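Call for participants: table-setting and tidying study
Clinura Centre for Household Studies
Issued Sep 15, 2019
Reference: 1228

Clinura invites applications from adults who wish to take part in a study of how people lay, serve and clear a small table. The work forms part of the Kuvik project on everyday domestic tasks. Sessions are held in the ground floor activity room at Seo House, where participants work at a white table with a small set of everyday items.

The study is concerned with ordinary habits. Applicants do not need catering or care experience, and no preparation is required. Those who consider themselves untidy are as welcome as those who do not.
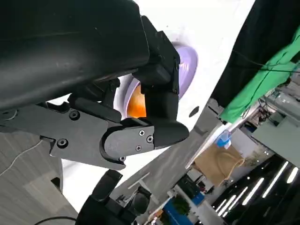 Each participant will attend two sessions. In the first, the participant will be asked to place items of food on a plate, move the plate to a position that feels comfortable, and then clear the table in whatever order seems natural. In the second session the same tasks are repeated with the participant seated, and with the plate and other items starting from different places. Short pauses are built into both sessions, and additional pauses may be requested at any time.

A member of the study staff will read out each task before it begins. There is no time limit on any single task and no score is given. Participants who drop or spill something should leave it where it lies and tell the member of staff, who will reset the table.

After each session there is a written questionnaire on the height of the table, the ease of lifting the plate by its rim, and the order in which items were put away. Large-print copies are available on request.

Who may apply

We are seeking 30 participants. Applicants should be aged 18 or over, able to attend both sessions, and able to follow spoken instructions in English. Left-handed applicants are particularly encouraged to come forward, as they were under-represented in the group that took part in May. Persons who took part in that group are not eligible on this occasion.

Applicants who use a walking aid or a wheelchair are eligible. The room has level access and the seated tasks can be used for both sessions where this is preferred - please state this on the form.

Some of the items handled are foodstuffs. Applicants with a food allergy or a sensitivity to fruit should declare it when applying, so that suitable substitutes can be arranged. Food used on the table is not for eating. 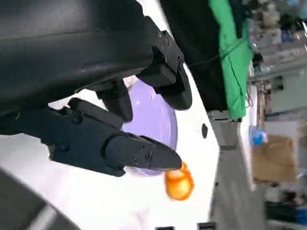

Plate and table in the activity room, Seo House.

Payment and expenses

Participants receive a fixed payment on completion of the second session. Those who withdraw after the first session will receive half of this sum. Local bus fares are refunded on production of a ticket. Parking at Seo House is limited and cannot be reserved.

Consent and records

Sessions are recorded for later study. A consent form will be sent with the offer of a place and must be signed before the first session begins. Participants may withdraw at any point without giving a reason, and may ask for their recordings to be deleted. Names and contact details are held separately from the recordings and are used only for arranging attendance and payment.

How to apply

Application forms may be collected from the reception desk at Seo House or requested by post from Clinura, Room 783, Ustex Building. Completed forms should be marked with the reference given at the head of this notice. Applications by telephone cannot be accepted, although reception staff will help with the form where needed.

Places are offered in order of receipt, subject to the conditions set out above. Applicants who are not offered a place will be put on a reserve list - unless they ask otherwise - and may be contacted at short notice if a place becomes free.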